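Dulix 소개

회사 소개 | 제품 | 도입 절차 | 지원 | 문의

Dulix는 가정과 비슷한 생활 공간에서 쓰는 로봇 팔 키트를 만들고, 설치와 유지 보수까지 맡는 회사입니다. 본사와 조립 작업장은 Grarkville에 있습니다. 공장용 로봇은 취급하지 않습니다. 주방, 탕비실, 실습실, 요양 시설의 공용 공간처럼 사람이 드나드는 곳에서 물건을 집고 옮기는 작업이 저희 일의 전부입니다.

회사의 시작

처음에는 다른 회사의 로봇을 대신 설치하는 용역 업체였습니다. 현장에 나가 보면 로봇 자체보다 설치 조건이 문제인 경우가 많았습니다. 조리대 깊이가 맞지 않거나, 콘센트가 반대쪽 벽에 있거나, 머리 위 수납장 때문에 팔을 끝까지 들 수 없었습니다. 그때마다 받침대를 새로 깎고 케이블을 다시 뽑았는데, 그렇게 쌓인 부품과 도면을 정리한 것이 첫 번째 키트가 되었습니다.

첫 키트는 2곳에 납품했습니다. 한 곳은 직업학교 조리 실습실이었고 다른 한 곳은 저희 작업장 옆 사무실 탕비실이었습니다. 탕비실 쪽은 받침대 나사가 자꾸 풀려서 세 번을 다시 고정했습니다. 현재 판매하는 받침대가 나사 대신 압착식 죔쇠를 쓰는 것은 그때의 경험 때문입니다.

제품과 서비스

Flusis 키트

Flusis는 저희 주력 제품입니다. 로봇 팔 1대, 그리퍼, 제어 상자, 받침대, 케이블 묶음, 비상 정지 버튼으로 구성됩니다. 상자에 들어 있는 부품은 모두 118점이며, 부품표는 상자 뚜껑 안쪽에 붙어 있습니다. 빠진 부품이 있으면 부품표의 번호만 알려 주시면 됩니다.

받침대는 고정형과 이동형 중에서 고를 수 있습니다. 고정형은 조리대나 작업대 가장자리에 물리는 방식이고, 이동형은 바퀴가 달린 기둥에 팔을 올리는 방식입니다. 이동형은 바닥 턱이 있는 공간에는 권하지 않습니다. 문턱이 있는 방 두 곳을 오가며 쓰실 계획이라면 고정형 받침대를 하나 더 주문하시는 편이 비용이 적게 듭니다.

그리퍼는 기본형이 포함되고, 얇은 물건이나 손잡이가 긴 도구를 자주 다루는 곳에는 교체형을 따로 판매합니다. 교체에는 육각 렌치 하나가 필요하며 키트에 들어 있습니다.

Deschamps 현장 세팅

Deschamps는 키트를 구입하신 곳에 저희 기술자가 방문해 설치와 초기 조정을 해 드리는 서비스입니다. 이름은 첫 사무실이 있던 건물에서 따왔습니다. 기본 일정은 7일입니다. 앞의 이틀은 실측과 설치, 나머지 기간은 동작 조정과 담당자 교육에 씁니다. 일정이 끝나면 작업 기록과 설정 파일을 드립니다. 설정 파일은 고객 소유이며, 다른 업체에 유지 보수를 맡기실 때 넘겨주셔도 됩니다.

교육은 현장 담당자 두 명을 기준으로 합니다. 프로그래밍 경험은 필요하지 않습니다. 전원 순서, 비상 정지 후 복귀, 그리퍼 점검, 청소 방법을 배우고 마지막 날에는 담당자가 직접 새 동작 하나를 등록합니다.

저희가 일하는 방식

조정 작업은 치운 조리대가 아니라 평소에 쓰는 상태의 조리대에서 합니다. 방문 전에 물건을 정리해 두실 필요가 없습니다. 전기 제품, 양념통, 조리 도구가 평소 자리에 있어야 팔이 지나갈 길을 제대로 잡을 수 있습니다. 물건의 위치가 계절이나 수업 일정에 따라 크게 바뀌는 곳은 배치별로 설정을 나누어 저장합니다.

초기 조정에서는 진짜 식재료 대신 장난감 음식과 빈 용기를 씁니다. 집는 힘을 맞추는 동안 물건을 여러 번 떨어뜨리게 되고, 과일은 몇 번만 눌려도 모양이 달라져 같은 조건으로 되풀이하기 어렵습니다. 힘과 속도가 정해진 다음에 고객이 실제로 다루는 물건으로 넘어갑니다.
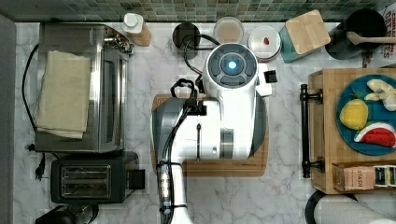
케이블은 팔을 따라 묶어서 내리고, 관절이 도는 부분에는 여유를 둡니다. 여유가 너무 짧으면 손목이 돌 때 당겨지고, 너무 길면 조리대 위의 물건에 걸립니다. 설치 기술자는 각 관절을 끝까지 돌려 보며 묶는 위치를 정하고, 그 위치를 작업 기록에 적어 둡니다. 나중에 케이블을 교체하실 때는 이 기록을 보고 같은 자리에 묶으시면 됩니다.

작업 영역 안에 열을 내는 기기가 있으면 팔이 그 위를 지나지 않도록 금지 구역을 설정합니다. 금지 구역은 담당자 화면에서 넓힐 수는 있지만 줄일 수는 없습니다. 줄여야 할 때는 지원 창구로 연락해 주십시오.

하지 않는 일

Flusis는 칼을 쓰는 작업, 가열 중인 용기를 옮기는 작업, 사람에게 음식을 직접 먹이는 작업에는 판매하지 않습니다. 물이 직접 닿는 싱크대 안쪽 작업도 지원 대상이 아닙니다. 문의를 자주 받는 항목이라 미리 적어 둡니다. 용도가 애매한 경우에는 공간 사진과 옮기려는 물건의 목록을 보내 주시면 가능 여부를 답해 드립니다.

보증과 지원

키트의 보증 기간은 36개월입니다. 그리퍼 끝의 고무 패드와 케이블 묶음 끈은 소모품으로 분류되어 보증에서 제외됩니다. 보증 수리는 Grarkville 작업장에서 하며, 수리 기간이 길어지면 대체용 팔을 보내 드립니다. 대체용 팔에는 기존 설정 파일을 그대로 불러올 수 있습니다.

작업장은 매년 8월에 재고 정리로 잠시 쉽니다. 이 기간에도 전화 지원은 하지만 부품 발송은 늦어질 수 있으니 고무 패드는 미리 주문해 두시기 바랍니다.

방문과 시연

Grarkville 작업장에서 Flusis를 직접 작동해 보실 수 있습니다. 예약제로 운영하며 비용은 없습니다. 옮겨 보고 싶은 물건이 있으면 가져오셔도 됩니다. 다만 유리 제품과 뜨거운 음식은 받지 않습니다. 주차는 건물 뒤편에 하시고, 출입문 옆 벨을 눌러 주십시오.

학교와 복지 시설은 단체 시연을 신청하실 수 있습니다. 신청서에는 참석 인원과 설치를 검토 중인 공간의 종류를 적어 주십시오. 조리대나 작업대의 높이와 깊이를 함께 적어 주시면 그에 맞는 받침대를 준비해 두겠습니다.

최종 수정일: 2024년 4월 16일

개인정보 처리방침 | 이용약관 | 부품 주문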